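Skellik Gets a Second Season, and I Get to Tell You First

21/08/2022
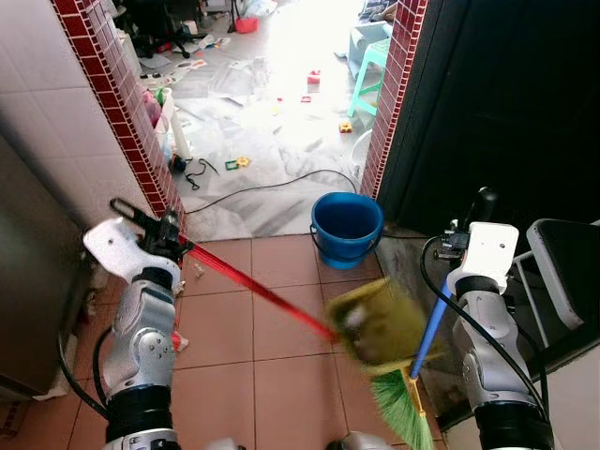

Hi, everybody! Theda Rothe here, creator and showrunner of Skellik, and they've let me write the press release this time, so please forgive the exclamation marks. We've been renewed! Clerkinura has ordered a second season of our weird little lighthouse comedy, and cameras roll in November.

I got the call while I was parked outside a dentist's office, and I screamed so loud that a man walking his dog crossed the street. Then I called Keegan McKinnon, who plays Father Hallus, and he didn't pick up. He never picks up. I left a message that was mostly breathing, and he texted back one word, which I can't print in a press release.

For those of you who haven't watched yet (it's fine, you have time), Skellik follows the Hallus family, who inherit a lighthouse on an island with 101 residents and one very bad ferry. Season 1 ended with the ferry leaving without Marguerite on it, and I've had a lot of mail about that. My mother has stopped asking me nicely. All I can say is that we pick up the same night, in the rain, and that she has the keys.

Keegan is back, and so is Delia Retamal as Marguerite. Delia's brother Gervasio, who did one tiny scene last year as the man with the crab pots, is joining the regular cast. I wrote him three lines in the first season and he got a bigger laugh at the cast screening than anything I'd worked on for months, so I know when I'm beaten. He and Delia are not playing siblings, and they've asked me to be very clear about that — they play neighbors who haven't spoken since a wedding.

We also have a new face. Bautista Bravo is coming aboard as Dương, a piano tuner who arrives to fix one piano and finds out how many pianos there are. We saw 176 people for that part. Bautista read the scene sitting on the floor, eating a pear, and I wrote his name on my hand so I wouldn't lose it. He'll show up in episode 2 and he's a joy.

The new season will have up to 10 episodes. We're still working out the exact number, and if it were up to me I'd tell you today, but the last script isn't finished and I'm the one who hasn't finished it. We'll be shooting on the same stretch of coast as before, with the same lighthouse interiors, plus a new set for the post office. The post office has 584 little mail slots, all labeled by hand by our art department, and I've promised them we'll get at least one good close-up.

I want to thank everyone who watched, and everyone who made a friend watch. The numbers were small at first and then they weren't, and that was all you. Whoever is knitting the Father Hallus sweaters, please write to me. I'm a medium.

Season 1 of Skellik is streaming now on Clerkinura. A premiere date for Season 2 will be announced later, and interview requests for me and the cast can go to the Clerkinura press office.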